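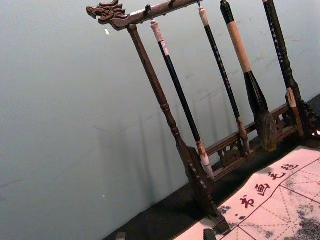 Brush rack, wrist camera view

Home Forums Manipulation Data Collection New Posts Search Log in

Thread: Hanging task, keep the messy episodes or not?

tallgrass_ops
We are collecting demonstrations for a tabletop job with calligraphy brushes. Two arms, teleoperated, one rack with a dragon head carved on the bar, four brushes. The operator takes a brush off its hook, moves it over the felt, brings it back and hangs it up again. The instruction text is one sentence per episode and names the brush.

We have 1,573 episodes so far. I went through the most recent batch and marked 89 of them as messy. By messy I mean the brush did get back on the hook, but only after the operator missed, backed off and tried again. Some have a long pause in the middle where the gripper just hovers.

Half of our group wants to throw the 89 out. The other half wants them in. I would like to hear from people who have trained on something with a small loop and a small hook, where most of the trouble is in the last inch.

pinedrawer
Keep them. Retries are the only place the policy gets to see what a miss looks like and what to do next. If every episode goes straight to the hook, the first time it drifts it has nothing to go on.

I would cut the hovering, though. Trim the pause out and leave the rest.

mgulyas
I disagree with pinedrawer, at least for this size of set. We did a mug hanging task at Clidmont with a mix of clean and retry episodes, and the policy learned to miss. It would swing short of the peg, back up and then go in. Every time. It had copied the rhythm of the operators and it was slower than it needed to be.

We ended up putting the retries in a separate folder and mixing them in late, at a low rate.

— Miklós Gulyás

pinedrawer
How much of your set was retries? If it was a third, I believe you. A few percent is a different story.

mgulyas
It was a lot more than a few percent. Fair point. But tallgrass only checked one batch, so we don't know the share for the whole set. If the batch was small the share could be ugly.

tallgrass_ops
The batch was not small, but you're right that I haven't checked the early ones, and those will be worse. The operators were new.

ferrule9
Different question. Is the wrist view always that tilted? The dragon's snout is in the upper left and the bar runs off the top. I can see three hooks. If that is what the model gets right before a grasp, it can't tell which part of the bar it is at except from the brushes themselves.

tallgrass_ops
The wrist picture depends on how the operator holds the arm, so yes, it rolls a lot. We don't correct for it. The model also gets a chest-height camera that takes in the whole rack. One from the same setup:
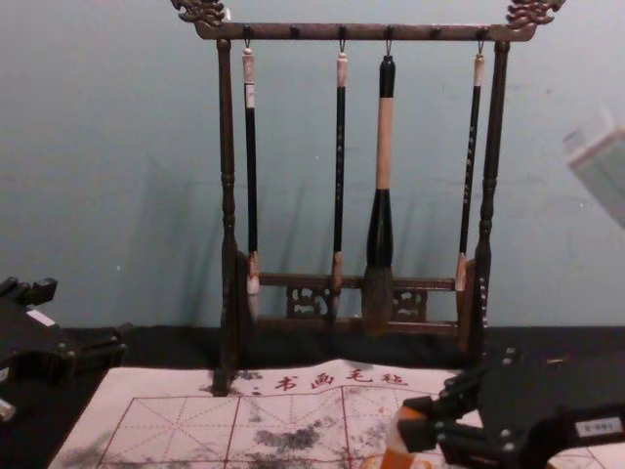
Last edited by tallgrass_ops, November, 4:12 PM

From there you can see all the pegs. The second and fifth from the left have no brush on them. We label pegs one to six from the left, and the sentence says "hang it on peg four" and so on. In the older episodes the sentence only says "hang it back up," and I'm starting to think that is a bigger problem than the retries.

ferrule9
It is. With two free pegs before the operator even takes a brush off, "hang it back up" has three right answers in the middle of the episode. The video shows one of them. The model has to guess from the history which one you meant, and if your policy only looks at the current image there is no history.

pinedrawer
Agree with ferrule9. You can fix that after the fact. Look at the first image and the last image of each episode, write down the peg, rewrite the sentence. It's dull work, but you don't have to collect anything again. We used Nollby for ours. It puts the first and last images side by side and you type a number.

tallgrass_ops
Does Nollby handle more than one camera per episode? Our exporter writes them as separate files.

pinedrawer
It does if the files share a time stamp. If they don't, you need a small script. Set it to open the chest camera by default, you won't be reading peg numbers off the wrist one.

lowtable
Lurker here, I run collection for a group at Zarham. A couple of things I would look at in that second picture.

The right gripper is very close to the camera and it covers part of the felt. If the operators rest the arm there at the start of every episode, fine, but then make it the same place each time or make it really different. The worst case is two habits. We had a morning crew and an evening crew with different rest poses, and the policy picked a side depending on the light on the wall.

The other thing is brush choice. The big one with the tan section on the handle stands out from everything. The other three are thin with black handles. I bet your success on the big one looks good in the numbers and hides what is going on with the thin ones. Report per brush.

mgulyas
Second the per-brush report. I'd also ask what the sentences call the thin ones. "The black brush" won't do here.

tallgrass_ops
They say "the left brush," "the second brush" and so on. Which breaks once someone moves them to another peg. I know.

ferrule9
I'd drop position from the brush names completely and keep it for the pegs. The second one has small light markings on the handle, and so does the one on the right, so markings alone won't do it. Give each brush a plain name and put a photo of each in the operator sheet. Mutiso style, if you've seen their task cards: one object, one name, never changed.

lowtable
Names only help if the text encoder can tie them to something visible. "Brush B" means nothing on a new rack with new brushes. Depends if you want it to work on other racks.

ferrule9
For a first set on one rack I would still take the stable name. You can swap the wording later with a find and replace. You can't do that with a position word that was wrong to begin with.

tallgrass_ops
We only have the one rack right now, so stable names it is.

Plan for now:
— rewrite the older sentences with peg numbers
— tag retries in all 1,573, not just the last batch
— trim hovers longer than 8 seconds
— train 2 versions, one with the retries and one without, same everything else
— results per brush

I'll post the numbers when both runs are finished. If anyone has the time stamp script for Nollby, please send it to me so I don't have to write my own.

pinedrawer
Sent. Check the frame rate setting at the top, ours was probably different from yours.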